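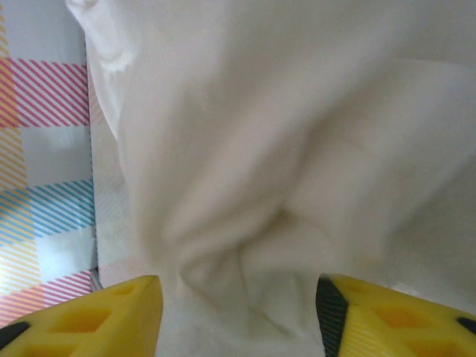 2. Cloth handling (second stop of the visit)

The second stop at the Peltthorpe open day is the cloth bench. Jodis staff run the demonstration and will answer questions at the end, so please keep them until then. Stay behind the floor line while the arm is moving.

Points to note during the demonstration:

- The fingers are ribbed, with recessed pockets. Sketch one finger and mark where you would expect it to bend under load.
- White cloth has few features for a camera to find. Folds and shadows are often the only guide to its shape.
- When cloth is pinched at one place it gathers into a neck, and folds spread out from there. Write down how this differs from picking up a rigid part such as the Miver bracket we used in the July practical.
- A pinch in the middle of a cloth says little about where its corners are. To fold it, the robot must find an edge or a corner first.

Terms: deformable object, grasp point, regrasp, compliance.

Reading before the visit: Gunnlaugsson notes, section 5, pages 42 to 52. Bring a printed copy, as there is no wireless access in the hall.

Written work: one side of A4 on grasp points for cloth. Include your sketch. Put the module number, 1134, on the front sheet and hand it in at the next practical.

The third stop is the sorting line, through the double doors on the left.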